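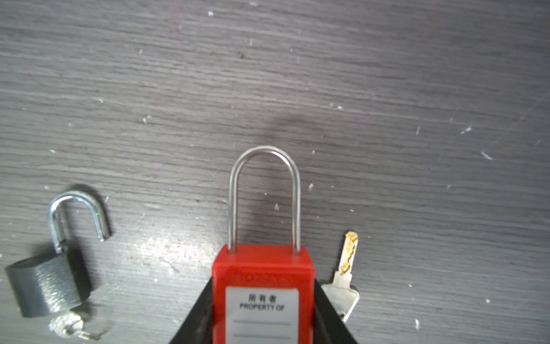 4.3 Wrist view against fixed view

A padlock is a rude object to hand to a robot. It is small, it shines where a camera would like it not to, and the part that matters most is a slot a few millimetres long. We chose it as the test object for the camera comparison because our earlier tasks, mostly involving blocks, had begun to flatter everybody involved.

The question in this section is narrow. Given the same two arms and the same table, does the controller do better with the wrist cameras, with the fixed camera, or with both? The controller is Pukow throughout. The older Swanson controller is dealt with in 4.4, where it can be compared with something its own age.

Each trial began with padlocks and their keys on the table between the two grippers. One arm had to pick up a lock by its body and hold it, while the other fetched a key and brought it to the keyhole. Turning the key was recorded when it occurred but was not required. We had required it in the pilot and learned a great deal about patience. A trial ended when the key entered the slot, when something fell, or when the operator lost faith and pressed stop. The last of these is counted as a failure of the robot.

We ran 130 trials for each of the three camera settings, all with the same set of trained weights. Training used 1355 teleoperated episodes, and no episode was removed for being ugly. Both views were present in training; for the single-view settings the missing images were replaced with grey at test time and during a short round of fine-tuning. 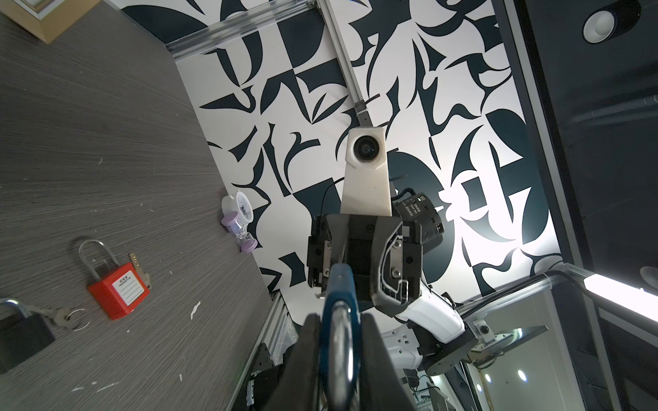 The wrist view has one great strength and one weakness of nearly the same size. Once the fingers have closed, the object sits close to the lens and stays in nearly the same place in the picture, so small errors in grip are easy to see. The red safety padlock is the kindest case: a large flat body, embossed lettering and a white label, all of which give the network something to hold on to. Grip height on the red lock varied less than on any other. The weakness is that a held object hides much of what lies beyond it, and sits too close to be sharp. A shackle held between the fingers comes out as a blur, and a network asked to place a key beside a blur will make something up.

The other arm is a further difficulty. When the two grippers come together, each wrist camera sees a good deal of its partner – joints, bracket, cable and all. With wrist cameras alone, the policy would sometimes stop short and hover, apparently out of courtesy. We logged this as "stall" and did not give it a kinder name.

The fixed view fails in the opposite direction. It takes in both arms, the patterned walls and every object on the table, and gives the keys almost no room at all. At the input size we used, a key is a handful of bright pixels on a dark wood-grain surface which also carries a generous scatter of white flecks. The policy reached for the flecks. It did so with confidence and good form, closing neatly on nothing, and in 11 trials it went on to carry the nothing to the lock. Figure 3 gives the full layout from this camera, with the two arms facing one another over the locks, and readers are invited to find the keys before feeling superior.

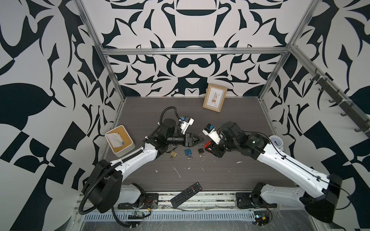
Soledad Garrido
Research engineer, manipulation group, Lostutico

Using both views was best overall, which will surprise few people and was very nearly not worth the electricity. The more useful result is where the gain came from. Picking up the lock hardly changed between the wrist setting and the combined one. The gain was almost all in the approach, between the key leaving the table and its tip arriving near the slot. In that stretch the fixed camera shows how far apart the grippers are, and the stalls mostly went away. For the last part of the motion, blanking the fixed view made no difference we could measure.

We also tried two sets of fingertips, in case we were blaming the cameras for a fault of the hands. The standard tips and the Gesta tips are similar in length, and the Gesta pair has a softer inner face. Soft tips helped with holding lock bodies and made keys worse, as a key can tilt in a soft grip without ever slipping out of it. The wrist camera often showed the tilt quite plainly, and the policy, having seen very few tilted keys in training, carried on as though it had not been told. The ranking of the three camera settings was the same for both sets of tips. 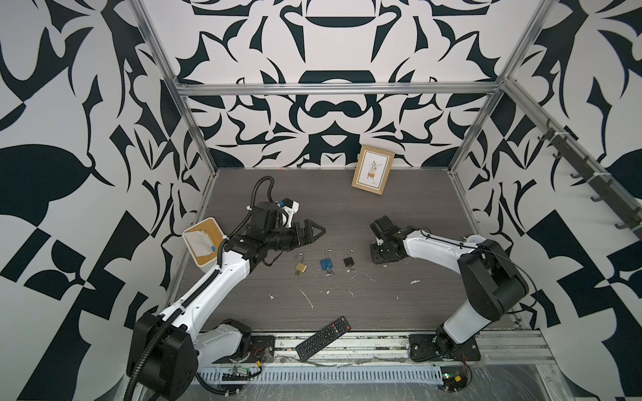
Open locks deserve a word of their own. With the shackle swung out, a padlock lies unevenly and has more wrong places to be gripped than right ones. Grasps on the shackle were allowed, but they left the body free to swing, and a swinging keyhole defeated every setting. Man-lok Tse proposed starting all locks closed, which would have raised our figures and shortened the paper. We kept the open ones in and report them separately in the appendix.

Two limits should be stated. The fixed camera was never moved, so we cannot say how much of its poor showing with keys belongs to fixed cameras in general and how much to ours. A closer mounting would give the keys more pixels and lose part of the arms, and we have not tested where that trade stops paying. Second, trials were scored by the person running them. A second scorer went through the recordings afterwards and disagreed on 2 trials, both involving a key that was either in the slot or standing very close to it with an innocent expression. Both were scored as failures.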